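Asturmont Learning Commons

1/ The study tables on the upper level have returned to service following the November maintenance period. Seating is available from 8 a.m.

2/ Patrons are asked to use coasters under all drinks and to keep tape, glue and markers off the tabletops. Craft supplies may be used in Room 3.

3/ Spills should be reported to the front desk promptly – please do not apply household sprays or polish. Staff will provide a soft cloth.

4/ The tabletops are to be kept clear of bags and coats. Hooks are provided along the east wall.

5/ Pale wood with a fine, streaked grain shows rings and scratches readily. Felt pads for laptops and equipment may be borrowed at no charge.

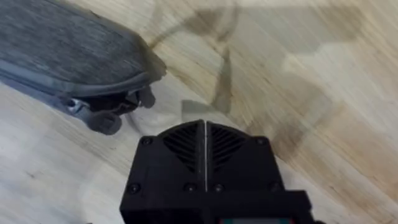
Facilities and Furnishings Department

6/ Questions about table reservations may be directed to I-hsuan Yang at extension 4000. Groups of more than six should reserve in advance.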